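Foro Taller y Trastero > Orden y almacenaje > Cajones de piezas sueltas: ¿separar o dejar mezclado?

ferralla_9
Buenas. Tengo en el taller un cajón metálico grande donde va cayendo todo lo que sobra: cilindros, soportes, tapas, trozos de perfil. Desde December, como pone en la etiqueta que le pegué (la impresora está en inglés y así se quedó), no lo he vaciado. El fondo está ya muy rayado y cada vez que busco algo tengo que revolverlo entero. ¿Vosotros separáis por tipo o lo dejáis mezclado?

mariluz_torno
Separar. Yo uso gavetas Prerkent, las de frente bajo, y con 7 me apaño. Lo redondo en una, lo plano en otra, los soportes en otra, y así. La primera tarde es pesada y luego es mantenerlo.

Renji Sekiguchi
No estoy de acuerdo. Para piezas sueltas que no se repiten, separar por tipo es perder el tiempo. Acabas con una gaveta de "varios" que es el mismo cajón de antes pero más pequeño. Yo lo tengo todo junto en una caja de chapa con la pared del fondo alta y el frente bajo para meter la mano. Se ve todo desde arriba y listo.

mariluz_torno
Se ve lo que está encima, Renji. Lo de abajo no.

Renji Sekiguchi
Por eso no se llena. Una capa, dos como mucho. Si hay más, sobra material.

tornillo_flojo
Yo estoy con Renji a medias. Mezclado sí, pero lo pequeño fuera. Las piezas chicas se van al fondo o se pegan a las esquinas y no vuelven a salir hasta que vuelcas el cajón. Tengo un bote Ebihara de tapa roscada para eso.

ferralla_9
¿Y lo del fondo rayado? ¿Ponéis algo? Había pensado en una goma.

mariluz_torno
Goma fina, sí. La mía es de Drornaneo, recortada a medida con cúter. Eso sí, si metes piezas con aceite se pone pegajosa y hay que sacarla para limpiarla.

tornillo_flojo
Yo no pondría nada. Es chapa, está para rayarse. Lo que se estropea son las caras buenas de las piezas al golpear unas con otras. Las que te importen, aparte y envueltas.

Renji Sekiguchi
Nada de goma. Debajo se queda la viruta y luego no hay quien la saque. Aspirador una vez al mes y un trapo.

grernsider
Llego desde el hilo 1687, el de las estanterías Grernside. Una cosa que no se ha dicho: el peso. Un cajón así lleno de metal no lo mueve una persona sola. Yo lo repartí en 3 más pequeños por la espalda, no por orden.

ferralla_9
Pues eso también me pasa, lo arrastro con el pie. Creo que voy a sacar primero lo pequeño, como dice tornillo_flojo, y después ya veré si compro gavetas. La goma la dejo para más adelante.

mariluz_torno
Dentro de un mes nos cuentas y verás como acabas comprándolas.

Renji Sekiguchi
O no. Yo sigo con la caja única y los cilindros los encuentro a la primera, porque son grandes y los dejo siempre tumbados hacia el fondo. Las piezas redondas van a su aire, ruedan y acaban contra la pared.

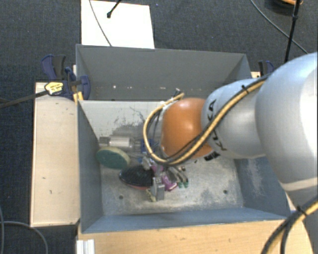
Con los soportes hago lo mismo, los pongo donde no estorben y no los muevo más. Si alguno lleva un año sin salir, a la chatarra.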